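Storage that people put things back into
Talk notes, Havcombe spring session, April

Start on time, 10.15. Handouts are on the chairs.

Opening: ask who has a cupboard at work they avoid opening. Wait for hands.

The Grundulus store room. 1,263 items on the stock list, 634 of them in the wrong place when we checked. Say the second number slowly.

First go: 200 clear tubs, white labels, small type. Looked tidy for a month. Staff still asked each other where things were.

Second go: fewer containers, strong colours, one colour per shelf. We got down to 51 bins. Mention that Kaczorowski's list had to be rewritten to match, and that this took longer than the shelving.

Labels. Long ones, across the side that faces out. Colour first, picture second, words last. People read them in that order from the doorway.
Don't get drawn into label printers. If asked, take it at the break.

Mistakes: we put heavy bins on the top shelf. Moved them in the second week.

Last slide, leave it up during questions. 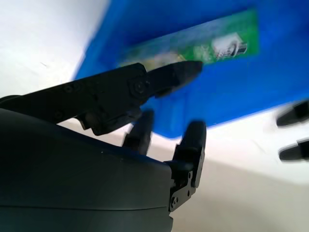
Slide 9. Blue with a green label.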